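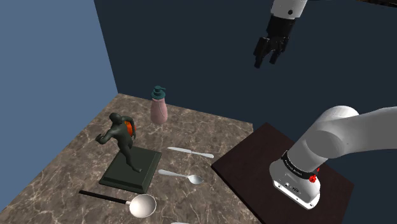 Slide 2: Two men and a ceasefire

Good evening, and thank you all for coming out. Start slowly here, let people settle! Ingeborg Stöcker drove an ambulance on one side of the river and Wolfram Tiedemann laid telephone wire on the other, and for 46 days in February they could hear each other's radios. (Pause.) Then tell the story of the letter, the long version if there's time.

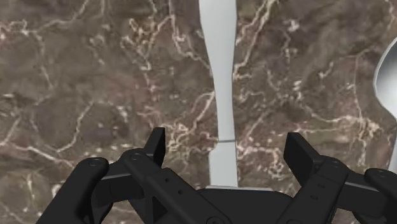 Knife and spoon on brown marble.

Slide 3: Meeting again

They met over soup in Heria, 59 years old the pair of them, and talked until closing. Read her postcard aloud, then take questions.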